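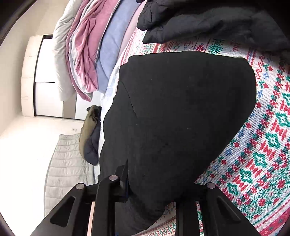
# The folding weekend, Uridton

I should say up front that I don't believe in folding systems. My sister-in-law Citlali Beltrán does, and she has the drawers to show for it, so when she proposed spending a weekend putting the whole back bedroom through the Genura method I agreed mostly to watch it fail. The book is 165 pages long. It claims that a household can get through its clothes in an afternoon if everybody sticks to the order: dark knits, light knits, trousers, then the small stuff. I have my doubts about any afternoon that needs 165 pages of preparation.

What follows is a gallery of how it went, more or less in order. There is only one picture so far. The notes for the rest are below it anyway, and I'll add to them when Till Wendt sends his.

## Dark knits, on the bed

The black one, before folding. Genura says to lay each garment flat and "let the shape suggest the fold." The shape suggested a lump.

Everything gets sorted on the bed, bedspread and all. The red and green pattern is Christmas through and through, and the date on this page is 2019-03-10. Citlali says it stays on until it's warm. I have seen it there in July.

The book also wants you to find a seam and work from it. Fine, there's a seam. It runs at a slant when the thing is bunched up like that, and I'd like to see the author work from it.

## Notes for the pictures still to come

**Light knits.** These did fold better, I'll give them that. They are also thinner, and I suspect a thin sweater folds well under any system, including my mother's, which was to do it fast while talking on the phone.

**Trousers.** Thirds, then thirds again, then stand them on end. Two pairs stood. The others leaned on those two. Till calls this a success.

**The pile for Mendoza.** Mendoza is the secondhand place on the corner, and Fulgencio Chávez at the counter takes clean knitwear on weekdays. We filled 28 hangers' worth. The book promises you won't miss any of it. I already miss a gray cardigan.

**The drawer.** Upright rows, front to back, so that you can see every item at once. It looks very good. Drawers do look good on the first day, and I have asked Till to take the same shot again in July so we have something to compare it with.

## Would I do it again?

Citlali, yes, and she has started on the hall closet. Natalia Pacheco borrowed the book for her place in Trirthorpe and reports that she's up to chapter two and hasn't touched a sock. I'm keeping my sweaters on the shelf, folded in half.

If you've kept a Genura drawer going for a full year, send me a picture of it. Please don't tidy it first.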